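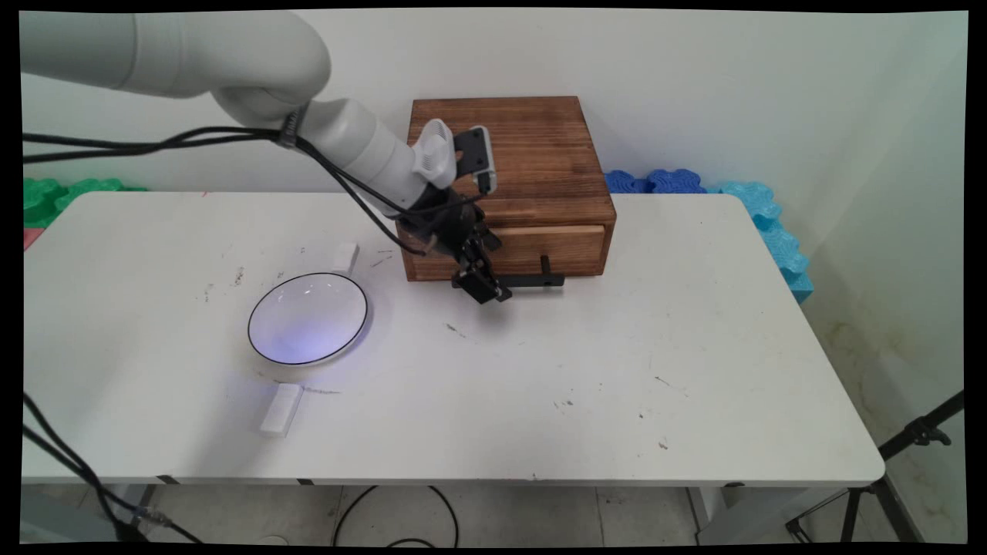 La boîte en bois avec sa poignée noire, posée sur la table blanche.

De : Frøydis Tangen
Objet : Re: huile ou cire pour petites boîtes ?
Date : 4 avril 2021

Bonjour à toutes et à tous,

Matis a écrit :
> Pour les petits meubles, je mets toujours l'huile Delham en trois
> couches. Est-ce que quelqu'un a essayé la cire Resa à la place ?
> Elle coûte moins cher, mais j'ai peur des traces de doigts.

J'ai utilisé les deux, alors je peux répondre un peu. La cire Resa est agréable à poser et elle sent bon, mais sur un tiroir elle colle quand il fait chaud. En juin, j'ai dû tout enlever à l'intérieur — un travail assez ennuyeux, avec un grattoir et beaucoup de patience.

Avec l'huile, je ponce d'abord au grain 70, ensuite plus fin, et je finis au 2000 seulement pour le dessus. Je laisse sécher deux jours entre les couches. Les côtés du tiroir, je les laisse sans rien.

Matis, quel bois as-tu pris ? Pour le chêne, je mettrais deux couches et pas trois.

Tai m'avait demandé la référence des poignées : c'est le modèle 585, en noir. Je crois qu'il existe aussi en laiton.

Bien cordialement,
Frøydis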